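Ticket: desk lamp cuts out / flickers at workstation, Astley office, second floor
Opened by: Amarachi Ibrahim
Opened: 2026-02-19
Category: Furniture and fittings > lighting
Priority: Low (bumped to Normal, see log)
Status: Pending parts

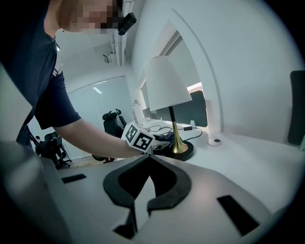
Attachment 1 - lamp on the desk, monitor behind, cables and plug bits next to it.

Problem as reported

Table lamp on the white desk goes off by itself. White cone shade, black stem, brass flared bit, round black base. Sometimes it flickers first, sometimes just off. Comes back if you move the lamp or poke the cord. Same lamp has been on that desk since we moved in, no trouble until this month. Nothing else on the desk drops out when it happens, monitor stays up fine.

Need it working. Overheads get switched off at our end in the late afternoon and the lamp is all I have then.

Details
Lamp: Halonen table lamp, bought with the desks
Bulb: LED, whatever was in it
Plugged into: power strip under desk, through the grommet hole
How often: three or four times a day, worse if someone bumps the desk

Log

08:50 - Facilities desk
Thanks Amarachi. Before I send anyone up, can you try
1. bulb tight? Lamp OFF and unplugged first, let it cool
2. different bulb if you have one
3. plug lamp straight into the wall, skip the strip
4. tell me if it flickers when you touch the cord near the base or near the plug
Also is there a switch on the cord or on the lamp itself, I can't remember on these.

09:35 - Amarachi
Bulb was a tiny bit loose. Tightened. Switch is inline on the cord, little rocker thing. Will leave it on and see. Don't have a spare bulb.

10:20 - Amarachi
Nope. Off again. Was on for maybe half an hour. Came back when I slid the lamp over to get my notebook.

10:25 - Facilities desk
OK not the bulb seat then, or not only. Spare bulbs in the second floor supply closet, box marked Tovivska, middle shelf. Take one of the small base ones, the big base won't fit. Max for that lamp is 40 watts, the LEDs are way under so you're fine with any of them.

11:10 - Amarachi
New bulb in. Same thing. Flickered when I put the lamp down, then steady, then off. Old bulb works OK in the lamp by the copier so bulb is good. Putting the Tovivska one back in the box.

11:15 - Facilities desk
Good test. Leave the old bulb in yours then. Wall outlet next please.

11:50 - Amarachi
Cord doesn't reach the wall unless I put the lamp on the floor. Did that. Lamp on floor, wall outlet, standing still - fine. 20 min no flicker. Picked it up by the brass part and tipped it a little, flickered right away. Set down, OK again. So its the lamp??

12:05 - Facilities desk
Sounds like it. Could be where the cord goes into the base, could be the socket up top. Did you touch the shade when you tipped it?

12:10 - Amarachi
No, only held it low down above the base. Shade didn't move.

12:15 - Facilities desk
Then one more and I'll stop bugging you. Lamp back on the desk, on, stood still. Don't lift it. Move just the cord, an inch or two from the base, side to side. Then the same at the rocker switch. Then at the plug. If anything feels warm or smells, unplug and leave it.

13:30 - Amarachi
Sorry, lunch + meeting.
Cord at base: flickers, every time
Rocker: nothing
Plug: nothing
No smell. Not warm.

13:40 - Facilities desk
That's the cord entry at the base. Wire is probably broken inside the jacket or pulled off the terminal. Please unplug it now and don't use it, even if it looks OK standing still. Tape a note on it so the evening people don't plug it back in. Changing priority to Normal.

13:45 - Amarachi
Unplugged, note on it. Do I get a loaner? Also what is the mess of cables for, while we're at it. There's black cable looping all over between the monitor and where the lamp sits and I think thats what keeps pulling on it. Every time the monitor gets turned the loop drags.

14:00 - Facilities desk
Loaner yes, clip-on from the closet, ask at the front. Not pretty.
Cables - looked at your attachment. That slack should be under the desk, not on it. Small black plug adapter and the white box next to it by the monitor, are either of those yours?

14:20 - Amarachi
White box came with the desk setup I think?? Adapter no idea. Haven't touched either one. Not unplugging in case it takes the monitor out.

14:25 - Facilities desk
Right, leave both. I'll trace them when I come up with the cable tray.

15:10 - Facilities desk
On site. Lamp checked, unplugged. Turned it over, felt pad peeled back one side. Strain relief clamp on the cord is loose, one screw missing, other one backed out most of the way. So every tug on the cord went straight to the terminals. One conductor down to a few strands. Not fixing that with tape. Cord needs replacing plus the clamp.
Shade, stem, brass all fine, no wobble.

15:25 - Facilities desk
Cables traced. White one is a power unit, in use, stays. Adapter not feeding anything right now, bagged and labeled, in the lost & found drawer at the front if somebody wants it. Slack pulled down through the grommet and hung in a Drirelard tray under the desk. Monitor turns both ways now without dragging anything, checked it.

15:30 - Amarachi
Looks way better thank you. Clip-on is ugly but works.

15:40 - Facilities desk
Parts requested
1 x cord set w/ inline rocker, black, 2 m
1 x strain relief clamp + 2 screws
1 x felt pad, round, self stick
Supplier says first week of March. Asked if we could get the clamp sooner, no, ships as one order. Lamp is in the workshop cage with a tag on it, please don't anybody take it for the reception table.

16:05 - Facilities desk
Note for whoever picks this up. We have 31 of these lamps across the two floors, same order, same clamp. Want them all turned over and the screws checked. Takes a minute each. Unplug first. If the pad is stuck down hard use the plastic scraper, not a knife. Screw loose = snug it up, don't crank it, the clamp is plastic and cracks. Screw missing = pull the lamp and add it to this ticket.

16:20 - Amarachi
Checked the two next to mine since I was here. One OK. One has a screw loose but not missing, left it unplugged with a note. It's the desk by the pillar.

16:25 - Facilities desk
Thanks, added. Will snug that one tomorrow.

Workaround until closed
Use the clip-on. Do not plug the brass lamp back in.
If any other lamp of this type flickers when moved - unplug, note on it, reply here with the desk location. No need for a new ticket.
Keep cords off the desktop where you can, through the grommet and into the tray.

To do
- fit cord + clamp when parts land
- pull test on cord, then one full day switched on in the workshop before it goes back up
- rest of second floor lamps
- first floor lamps
- more screws, the jar is nearly empty
- find out if trays can go on the other desks in that row, ask about cost

Linked: chair caster ticket same desk (closed), overheads switching off early (open, with building mgmt)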